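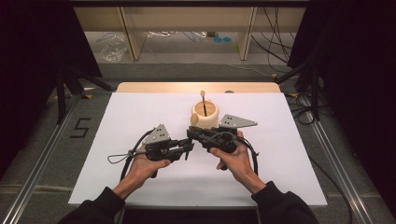 What is Clolidov?
Clolidov is the snow moth, a winged monster in the Orkwood series of games and cartoons. It is the adult form of Moen.

Clolidov
Clolidov first appears in the second season of the Orkwood cartoon, where it guards the lighthouse at Akulport. It does not speak in the cartoon. In the games it has a few lines of text, all of them short.

Appearance
Clolidov has four white wings with gray edges, a thick fur collar and a pair of feathered antennae. Its eyes are pale blue and turn orange when it is angry. It wears a rusted ship's bell on a chain around its neck. The number 1651 is stamped on the bell, and the cartoon never explains it. The game guide says this is the year the lighthouse was built.

Growth
Moen becomes Clolidov at level 32 if it is holding the Salt Lantern. Without the lantern it stays a Moen, even at level 100. In the card game the player must discard 2 cards to make the change.

Attacks
Frost Dust: Shakes ice powder from its wings. Slows all enemies for one turn.
Bell Toll: Rings the bell around its neck. May put the target to sleep.
White Spiral: Flies in a tight circle and creates a blizzard. This attack cannot be used indoors.

In the cartoon
Clolidov attacks the heroes when they try to put out the lighthouse lamp. The fight ends when the bell cracks and Clolidov changes back into Moen. It returns in the March festival episode, where it carries the heroes over the frozen harbor. The bell is whole again in that episode.

In the games
Clolidov is the boss of the Akulport area. It is weak to fire and takes no damage from wind attacks. After the fight the player can find a Moen egg at the top of the stairs. The egg is lost if the player leaves the lighthouse without picking it up.

This page was last edited on Sep 12, 2023.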